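Ancestor listed twice in convict indents – same man or two? 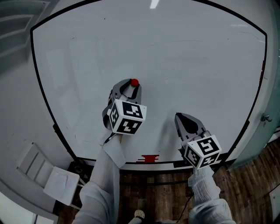 I am trying to settle an identification before I attach any more records to my tree. My fourth great-grandfather, William Clander, was tried at the Lancaster assizes and sentenced to seven years. The family story says he came out on one ship and worked in the Hunter Valley until he got his ticket of leave.

I have now found two entries in the New South Wales indents, three years apart. Both are for a William Clander, both give Lancaster as the place of trial, and both give the trade as weaver. The first says age 24, height five feet four, brown hair, gray eyes. The second says age 29, height five feet five and a half, brown hair, hazel eyes, scar on left thumb. The sentence in the second is fourteen years.

The later muster lists only one William Clander, with no ship written beside his name. I have gone through 83 pages of the assize calendar on film and found one trial, which matches the first entry. The second half of the reel is badly faded and I could not read all of it.

Questions: could one man have served his time, gone home, and been transported again? If they are two men, what record would separate them? I don't live near any archive, so online sources are preferred.

Maëlle Robichaud

Posted by Meenakshi Rajan

Treat them as two men until a record forces you to merge them. A seven-year sentence had not run out three years after the first arrival, so a lawful return and a second trial in that gap does not work unless he had an early pardon. An absolute pardon would be recorded, and you can search for that by name. Escape and return is possible but rare, and a man caught in England would normally be tried for returning from transportation. The charge would say so.

The physical details do not help much. Heights were taken by different clerks, and an inch and a half is within what I have seen for one person. Gray and hazel get swapped often. The age is off by two years, which is also common. The scar is the only item with any weight, and its absence from the first entry proves little – some clerks wrote down marks and some did not.

What I would check, in this order:

1. Tickets of leave and certificates of freedom. These normally repeat the ship, year of arrival, place of trial and sentence. If you find a certificate for the seven-year man, you have him separated from the other one.

2. Applications to marry. The ship is usually given for both parties.

3. The prison hulk registers for the months before each sailing. They may give the offense and sometimes a remark on character or former convictions.

4. The criminal registers for England and Wales, if both trials fall inside the years covered. They are arranged by county, so Lancaster is quick to browse. That gets you around the faded reel.

Keep two separate profiles in your software and put the muster entry on neither until you know the ship. My own file had 1,014 people in it when I found a wrong merge five generations back, and undoing it took most of January.

Also check the spelling. Indexers have read the C as G or O. Try Glander, Olander and Clender.

Posted by Varkis

could be father and son or cousins, weavers all had the same names. my lot had four Johns in one parish. have you tried the baptisms

Posted by Kazlauskienė

Agree with most of what Meenakshi wrote. One addition about the muster. A missing ship does not mean the clerk had no information. Check whether you are using the transcript or the page itself. In the transcript I used, the ship column was dropped wherever the clerk had written "ditto", and the real entry was several lines up. Look at the original image and read upward from his name.

Look too at the column for the master or employer. If it names a settler in the Hunter, you can compare it with the assignment lists for that district, where the ship is sometimes written after the convict's name.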